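The Breakfast Table

My mother believed that a breakfast could be planned the way other people plan a wedding, and when she and my aunt Ruvi took over the old tea room on Trisent Street she set about proving it with a roll of blue tape. They hadn't settled on a name yet. My aunt wanted Folia, which she had seen on a seed packet and thought sounded like somebody's elegant cousin, and my mother wanted Selvanayagam's, after their father, who had never run a tea room in his life but had eaten in a great many. The sign painter had been told to wait, and he was being very nice about it.

So there was no name and there was no menu, but there was a table. It stood in the back room, and my mother had covered the whole top in brown and then gone over it with the blue tape, up and down and then across, until it looked like a town seen from an airplane. Every square was going to be a decision. If the toaster lived in this one, then the bowls must live in that one, because a person reaching for a bowl should never have to reach over a toaster, and if you doubted this my mother had a small scar on her wrist she would be glad to show you.
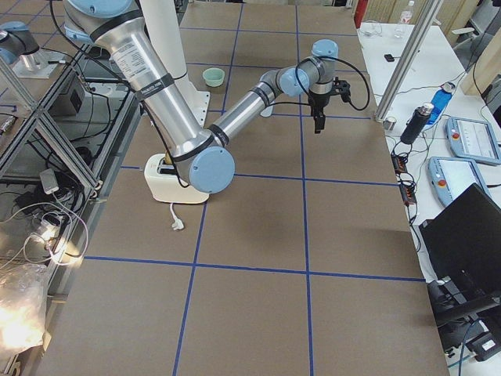

I was home for most of March that year, between one job and the next, and I had been told I would be useful. What this meant was that I was the customer. I came in through the back door, over and over, and pretended to be hungry. Sometimes I didn't have to pretend, and then I would get a piece of toast and be asked whether I had felt crowded while eating it.

"Crowded by what?" I asked.

"By the cups," said my mother, as though the cups had been giving her trouble for years.

They had, in a way. Everything else had found a place by the end of the first week. The bowls, the soft pale ones my aunt had carried home wrapped in her own cardigans, went along the front, where people would see them first and feel kindly toward us. The toaster had its square and would have fought you for it. But the cups wandered. My mother put them down in the evening and in the morning she didn't agree with herself. Aunt Ruvi said a cup was meant to be picked up and so it hardly mattered where it began. My mother said that was exactly the kind of thinking that had led to Samo.

I should explain Samo. Samo was a boarding house by a lake where the two of them had worked one summer when they were girls, before I was anything at all, and it had come up in every quarrel they ever had in my hearing. I grew up thinking it must have burned down. When I was grown and finally asked, I learned that my aunt had once set out a breakfast for 90 guests with all the cups at one end of the room and all the tea at the other, and that the two lines of people had met in the middle and not been able to pass. A man with a newspaper had sat down on the floor. That was all of it. They were both let go before lunch, and walked to the bus together, and neither one spoke until they were nearly home.

"I was nineteen," my aunt would say.

"I was seventeen," my mother would say, "and I told you."

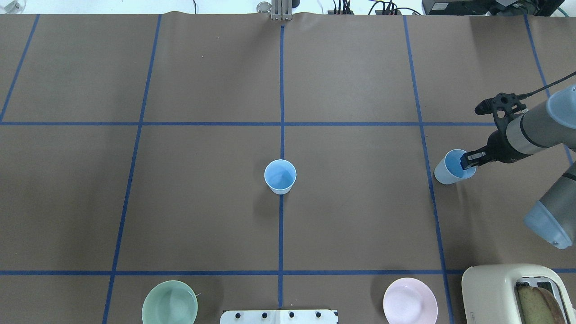

Blue cups, between one opinion and the next.

You might think from this that they didn't get along, and I would be sorry if you did. They talked from the moment my mother unlocked the door until my aunt locked it again, and a good part of it was about things as sweet and ordinary as whether their father had taken his eggs soft. (He had. He said he took them hard, but he gave those to the dog.) They just could not talk about the cups. One of them would move a cup into the next square, very lightly, while the other was out seeing to the kettle, and then the one with the kettle would come back and look at the table for a while and say nothing whatsoever, and I would eat my toast.

One afternoon at four o'clock I found my aunt in the back room alone, with her coat still on. She was holding a cup by its rim and moving it above the table, square to square, the way you hold a piece in a game when you haven't decided and don't want to be made to play it.

"She's right, you know," she said to me. "About Samo. I put them at the wrong end. I knew it was the wrong end when I was doing it, there was a window there and I thought they would look pretty in the light."

I said I was sure they had.

"Oh, they were lovely," said my aunt. "You never saw anything so lovely. And then they opened the doors." She laughed until she had to sit down, coat and all, and I laughed too, and then she wiped her eyes and told me not to mention it to my mother, and I promised, and of course I told her before supper.

My mother took it quietly. She was rolling out dough and she kept on rolling it, well past the point where it needed rolling.

"There was a window," she said at last. "I had forgotten that there was a window."
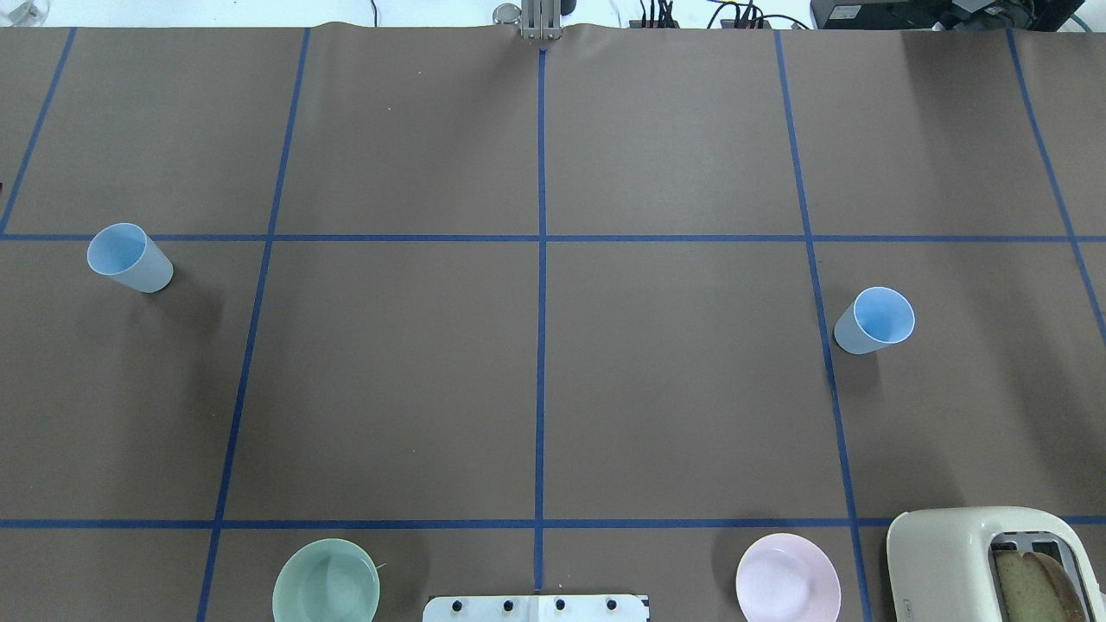

Story by Shahnaz Ekanayake

The next morning she was at the tea room ahead of us. She had made a pot of tea and let it go strong, the way my aunt liked it and she did not, and she was standing at the side of the table with her arms folded, looking down at all that blue tape as if some other woman had put it there.

"Where would you have them?" she said.

My aunt looked at me, and I looked at the ceiling.

"If it were up to you, Ruvi. If I wasn't here being a nuisance. Where would the cups go?"

Well, it took my aunt most of an hour. She had waited so long to be asked that she hadn't any answer ready. She tried them close together and said they looked like gossips. She tried them far apart and said it made her sad. She set one right on top of a line of tape, which my mother would never in her life have allowed, and my mother unfolded her arms and folded them again and poured herself some of that terrible tea. Then my aunt caught one with her sleeve and over it went onto its side, and she left it lying there and walked around to the other side of the table to see it from the front.

"I like it better with some give in it," she said. "People can put them where they want. They'll do that anyway."

"They'll block the toaster," said my mother.

"Then they'll ask each other to move, Mina. They'll say excuse me. It'll be somebody's chance to talk."
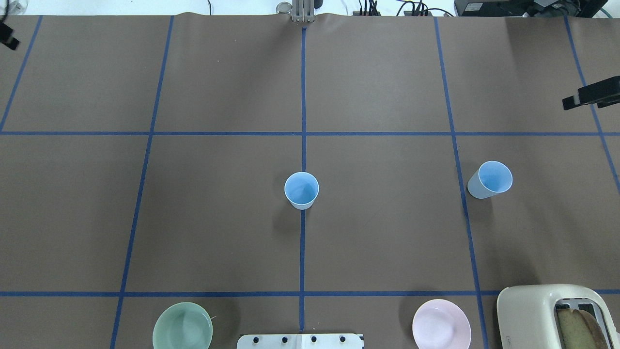

My mother thought about that. I could see her sending customers in through the back door of her mind, one after another, hungry and polite, saying excuse me to each other over the toast. I could see her let a few of them get stuck.

"What about the bowls?" she said.

"The bowls are perfect," said my aunt. "I wouldn't touch the bowls."

And that was the right thing to say, though I believe she only said it because it was so. My mother went pink and fussed with the teapot, and asked me if I meant to stand there all day or go out and come in again, so I got my coat and went out. It was a bright morning with a little wind in it. I walked down as far as the hardware store and back, to be hungrier, and when I came around the side of the building I could hear them both through the door, arguing about the name.

They went with Folia in the end. My mother held out for about a week and then told the sign painter herself, on the telephone, and spelled it for him. But she had him put their father's name underneath in small letters, down by the hours, and she paid for that part out of her own purse and wouldn't hear a word from anybody about the cost.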